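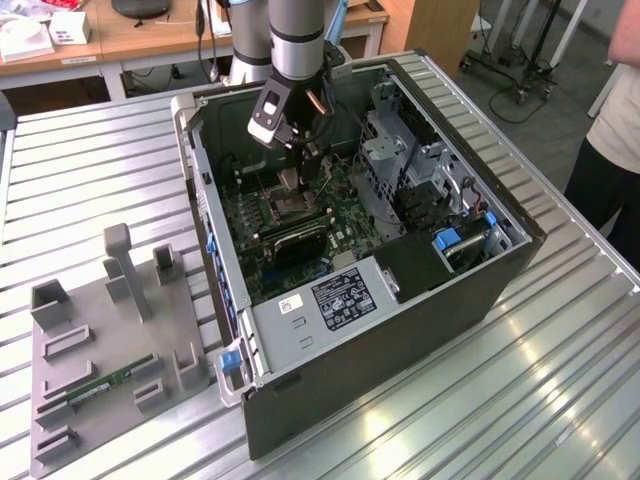 Keep the old tower going or move the books to something new?

Home Office & Small Business > Computers > General

marl_pit
Jan 15, 2023
I do the accounts for a feed store and they still live on a desktop PC under my desk. The accounting program is Grustetti, the last version they sold on a disc. It does invoices, stock and payroll summaries and I know every key in it. The company stopped supporting it years ago and the newer product is subscription only.

The tower has started shutting itself off. It can run all day and be fine, then the next day it drops out twice before lunch. No error message, it just goes off. I blew the dust out and it made no difference that I could see.

Keogh in Bomthorpe quoted me 206 dollars to go through it and replace whatever is bad, not counting the hard drive. A new small desktop would be 400. The new desktop would not run Grustetti, or at least the box says it won't.

What would you do? I have year end to close and everything has to be with the accountant in March.

gatehouse
Before you spend anything, do you have a backup, and is it somewhere other than that computer?

marl_pit
There's a backup folder on the same drive. I used to copy it to a USB stick. I found the stick and the last copy is from before the summer.

gatehouse
Then that's the job for this evening. Close the program first so it isn't holding any files open. Copy the whole data folder, not only the backup folder. Do it to two sticks and take one home.

Eoin Mac an tSaoi
Agree with gatehouse on the backup. On the shutdowns, random power-offs with no message are the power supply more often than anything else, in my experience. After that I'd look at heat. If the tower is as old as it sounds, the paste between the processor and its cooler could have dried out. Neither one is expensive to fix yourself.

I wouldn't pay 206 for that. A plain power supply is maybe 50 and it's four screws and a handful of plugs. Take a photo of where the plugs go before you pull them.

ledgerlines
I'd pay it. I have nothing against people doing their own repairs, but this is a business with one copy of its books and a deadline. If a plug goes in wrong or a clip snaps, that's a week gone. The shop will also test it under load, which you can't really do at home while you're trying to enter invoices.

Eoin Mac an tSaoi
The plugs are keyed. It takes some effort to put one in wrong.

ledgerlines
People make the effort. I worked a repair counter for a long time and saw the results.

slow_tuesday
You're both arguing about how to fix it and I'm not sure it should be fixed. The computer isn't the problem here. The problem is a program that can't be installed on anything sold today. Put a new power supply in and you've bought a year or two and then you're back here with a dead motherboard and the same question.

I moved a nursery business off Grustetti. Export the customer list, the supplier list and the open balances as text files. Don't try to bring over every old transaction. Start fresh on the first day of the new year, keep the old system only to look things up.

marl_pit
How long did that take?

slow_tuesday
The lists took an afternoon. Getting the opening balances to agree took a good deal longer, mostly because we had a supplier entered under two names and each one had a balance. You'll find a few of those.

hobnail
Stock was the bad part for us. Grustetti lets you have a unit that's a case and a unit that's a single and it does the conversion in the background. What comes out in the export is only the single. If your new program prices by the case, every item has to be touched by hand. A feed store is going to have bags, half bags, pallets and loose by the pound, so I'd look at that before choosing anything.

marl_pit
We do have that. Bagged and bulk for most of the grains, and the prices aren't a straight multiple because bulk is cheaper. I set it up with a formula that the owner at the time wrote on an index card.

hobnail
Find the card.

Teresa Ní Mhurchú
I'll add a vote for doing both, in order. Don't change accounting systems in the middle of a year end. I did it once and ended up with part of a month in one program and part in the other, and the accountant charged us for sorting it out. Fix the tower now, close the year on it, get the papers to the accountant, then move in the spring when you have time to check things.

gatehouse
Same here. Repair now, move later.

slow_tuesday
My only worry with "move later" is that later doesn't come. Marl_pit, how long ago did you first think about moving?

marl_pit
A while.

slow_tuesday
So put a date on it. 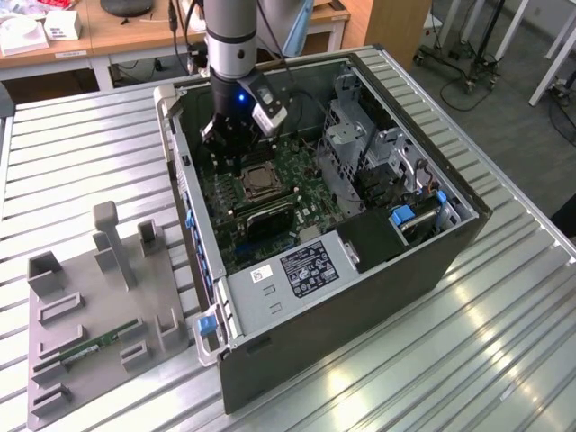 Page 3 of 3

kettle_on_low
Reading back through this, has anyone mentioned cloning the drive? You can get an exact copy of the whole disk onto a new one with a cable and free software. Windows, Grustetti, the settings, the lot. If the old drive fails you put the copy in and carry on. In a machine that age the drive worries me more than the power supply does.

Eoin Mac an tSaoi
Good point, and do it before any other work. A solid state drive will make it quicker to start up as well.

ledgerlines
With the caveat that if the machine shuts off in the middle of cloning, you start again. The original should be fine because it's only being read. Better still, take the drive out and clone it on a different computer.

kettle_on_low
Yes, that's a better way.

old_parallel
Another option is to run it in a virtual machine on the new desktop. The new computer pretends to be an old one inside a window. I have two old programs going that way, one for label printing and one for a parts catalog.

ledgerlines
It can work. It can also fall over on the license. Some versions of Grustetti tied themselves to the hardware they were installed on and asked for an activation code if anything changed. The phone number for the code doesn't answer now. I wouldn't recommend it to someone who isn't comfortable fiddling.

old_parallel
Fair. Mine didn't have that. But it costs nothing to try on a copy, and I think you're scaring people off the one option that keeps the program and gets rid of the old hardware.

ledgerlines
I'm telling them what could go wrong. They can try it on a copy all they like.

Teresa Ní Mhurchú
Does the disc version have the activation thing? Ours just wanted the serial number from the sleeve.

marl_pit
It only asked for the serial when I put it in. I still have the sleeve. I also have the manual, which is a ring binder with my predecessor's notes in it, and those are more use than the manual.

Update on the rest. Backups are done, two sticks, one at home. I opened the data folder on my laptop and the files are there with the right dates. Can't open them without the program but they're the same size as the originals.

I'm taking the tower to Keogh. I know some of you think that's too much for the work. I've never had the side off one for anything except dust and I don't want this to be the time I learn. I asked them to clone the drive too and they'll do it if I bring the new one.

Eoin Mac an tSaoi
That's reasonable. Ask what power supply they're putting in. I've had two Grenska units go on me inside a year and I'd ask for something else.

hobnail
I've had a Grenska running in a barn office for years with dust and mice. Luck of the draw.

Eoin Mac an tSaoi
Could be. I still wouldn't buy another.

gatehouse
Ask for the old parts back too, whatever they change. And get them to write down what they found, in case it does it again.

marl_pit
They've had it for three days. They said the power supply was weak and they changed it, not a Grenska, I asked. They also cleaned the cooler and put new paste on. The clone is done and the old drive is in an envelope in my drawer with a label on it. The final bill was a little under the quote.

It's been on all day and hasn't shut off, but it used to do that sometimes too so I'm not calling it fixed.

slow_tuesday
And the move?

marl_pit
After the accountant has the papers. I've written it on the wall calendar. I also found the index card. It was in the binder. It has a coffee ring over the part about bulk oats but I can make it out.

hobnail
Type it up and put it with the backups.

old_parallel
If you ever want to try the virtual machine with that serial number, send me a message and I'll write out the steps. It would be good to know if the disc version works, for anyone else who finds this thread.

marl_pit
I might do that in the spring. Does it matter which printer I have? Our invoices go to a dot matrix because of the carbon copies.

old_parallel
It might. Is it a parallel cable or USB?

marl_pit
The wide one with the clips on the sides.

old_parallel
That's parallel. The new desktop won't have a port for it. You can get an adapter, but check first that it passes through to the virtual machine, because some of the cheap ones don't. I'll look up which one I'm using and post it here.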